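Call for Participants: Working Lives Oral History Project

The Pálfi Local History Archive invites former employees of the Clelbridge textile works, and members of their families, to take part in a recorded history of the factory and its social clubs. The archive holds over 2000 photographs from the works, many of them without names or places attached.

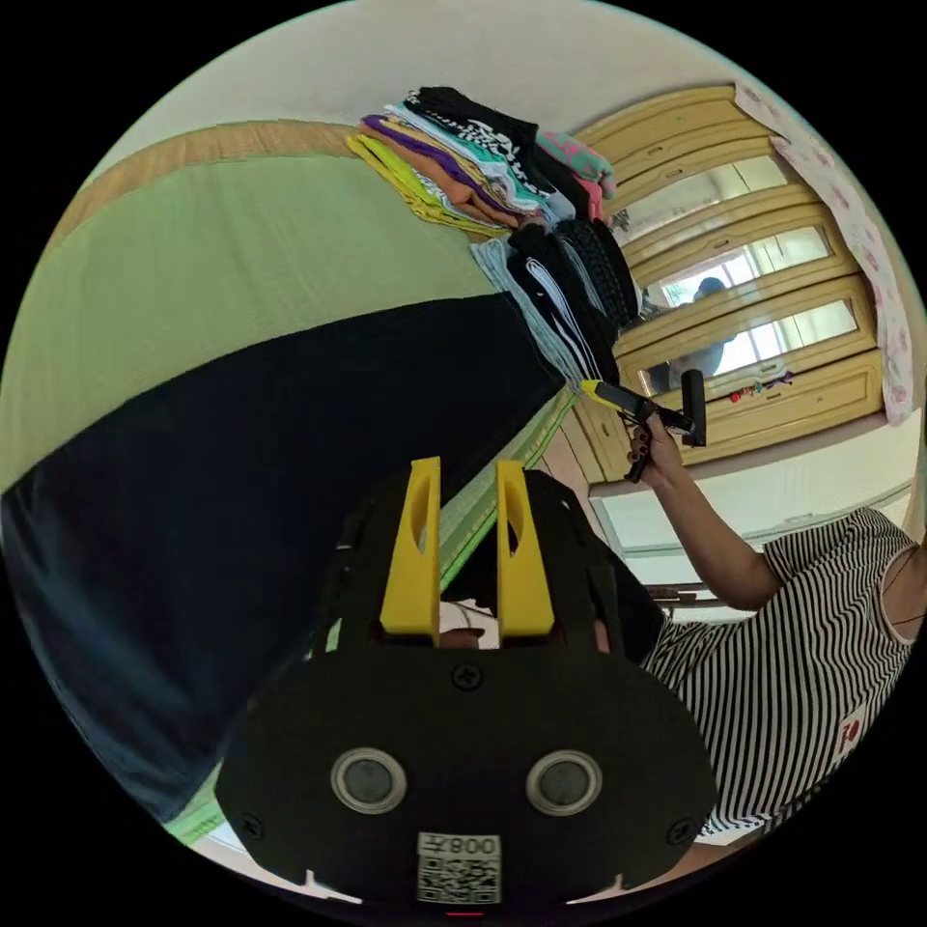
Two upright yellow fingers on a black hand-held gripper.

Participants will attend one interview at the Dridville reading room, lasting up to 3 hours with breaks. Interviews will be conducted by Aranka Gulyás and Valter Torvik. Recordings and transcripts will be kept in the archive's permanent collection, and participants may ask for any passage to be withheld.

We particularly wish to hear from people who:

Worked in the dye house, canteen or packing rooms

Played in the works band or helped with the annual concert
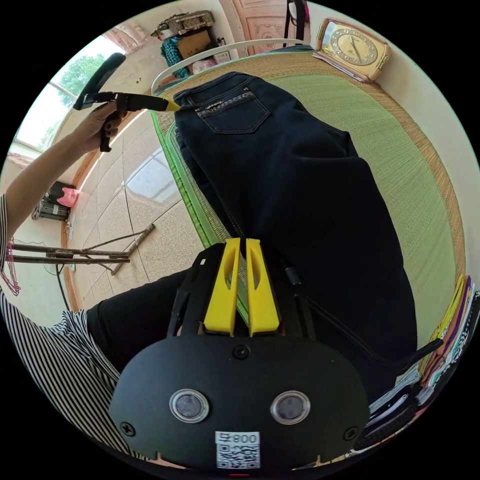

Hold letters, programs, pay slips or staff magazines that may be copied

Each participant will receive a payment of $200 and a copy of the recording. Travel within the county will be reimbursed.

To apply, write to Tímea Sipos, Project Coordinator, by the end of March, stating your connection with the works and the department concerned.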